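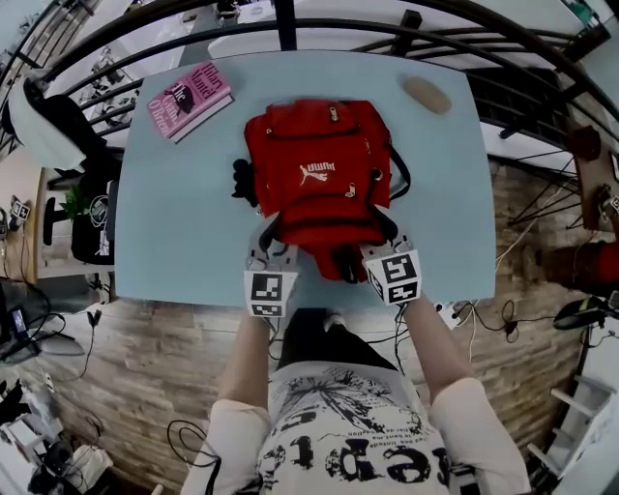

**Hand grippers back at work at Skodholm**

The pair of hand-held grippers at the Skodholm workshop is back in use as of Wednesday, and Colton Ross, who looks after them, sounded mighty pleased when we stopped in. Both sets of fingers had been closing a little unevenly, so he took them apart, cleaned the slides and put in new pads (the old ones had done well over 1000 grasps, bless them!). The marker cubes came off too, which meant checking each one again before it went back on.

"Soft things like a backpack show you a bad pad right away," Ross told us. He now plans to look over the pads and cables every 22 days, and he keeps two spare sets from Bondell in the drawer.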